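Kurell Stencil Notes, README

Hello, and thank you for downloading the Kurell notes. They are a written record of how one small workshop in Bundmont prints cotton cloth by hand with cut paper stencils and rice paste, and we hope they will be useful to anyone who dyes, prints, teaches, or simply likes to know how a scarf got its pattern.

What you get

There are 836 entries in all, one per printed length of cloth. Each entry gives the name of the pattern, the paper the stencil was cut from, the paste recipe, the dye, the order in which the colors went on, and whatever the printer felt like saying that day. Some entries run to a page and some are four words long ("paste too thin, sorry"). We left them the way they were written, apart from fixing the spelling of plant names.

Of these, 355 entries deal with indigo and the rest with brushed colors, mostly madder, walnut and weld. The indigo ones are the fuller set by a long way, as the vat needs looking after every morning and people tend to write things down while they wait for it.

Files

entries.csv is the main table, and the place most people will want to start
recipes.txt has the paste and dye recipes, with weights in grams
patterns.txt lists pattern names, with older names where we know them
words.txt explains the workshop words, including a few we suspect are used only in Bundmont

A word on the recipes

The standard paste begins with 300 grams of sweet rice flour and is steamed until it turns glossy and a bit see-through. The Ruser paste is the same thing with more bran, and it holds a finer line but cracks if the cloth is folded. Please don't swap one for the other halfway through a length! The Işık paste is softer and meant for big leaves and borders. It wants 20 minutes of rest under a damp cloth before you spread it, and longer in December, when the back room is cold.

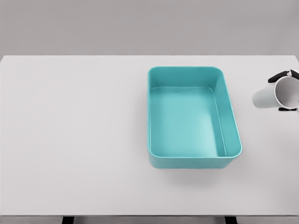

Written and looked after by the Kurell notes desk, Bundmont

Known gaps

Dye amounts are missing from many of the early entries, where the printer wrote only "as usual." We have not tried to guess. Color names are also a matter of taste, so "old rose" in one hand may well be "brick" in another, and you should lean on the recipe before the name.

Using the notes

Copy them, print them, pin them over your sink. If you publish something from them, please mention Kurell and say which entries you used. Corrections are very welcome, particularly for patterns.txt, where the border patterns still need a good deal of sorting out.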